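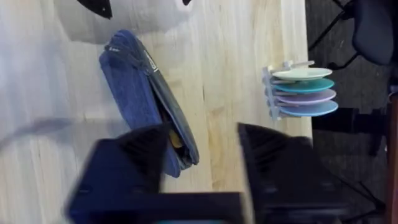
The Worm Who Wouldn't Share

By Nobuhle Molefe
2022-03-03

I have now seen the same puppet show three times in one month, and I would like it on record that I only had to go once.

The show is called Brundimby, and it's about a compost worm of that name who hoards all the best potato peelings until the garden above him starts to go brown. It runs just under an hour, it's aimed at kids from four to nine, and the song about eggshells has been in my head since January. My daughter sings it in the bath. I sing it in the car, alone, with the harmony part!

Brundimby is the work of Ciarán Fahy and Oratile Ngubane, who met doing school tours and got tired of driving other people's scenery up and down the country. Their own set folds into the back of a hatchback. "We had 17 puppets in the first version," Oratile told me, while eating a sandwich on the edge of the stage at Mtshali Hall. "Then we remembered we have four hands." They're down to nine now, and the beetle does a lot of doubling.

What I like is how little lecturing goes on. Brundimby behaves badly, the other creatures get fed up with him, and somewhere in the middle the kids start yelling advice. At the show I caught with my niece's class, one boy in the front row was so cross about the peelings that he stood up and demanded a vote (they held one, and Brundimby lost). Ciarán says the yelling changes the script most days. He used to steer it back. These days he lets it run and Oratile plays the accordion until things settle.

The music is by Mitsuko Sugiyama, who wrote it for accordion, kazoo and stamping feet. There's a slow number for the earthworm grandmother that made the teacher next to me go very quiet.

After the show comes the workshop, which is where the schools get their money's worth. Lerato Radebe runs it, and she takes up to 80 children at a time, a number that made me want to lie down. They learn the eggshell song properly, with actions, then split into groups and make up a verse about something in their own kitchen bin. My niece's group rhymed "teabag" with "wheelie bag." I've heard worse on the radio.

A full morning costs a school 460, workshop and travel included, and playgroups can book the show by itself for less. They need a power socket, a floor that can take stamping and half an hour to set up.

Next up is a new piece called Waris, about a heron. I've already asked for tickets.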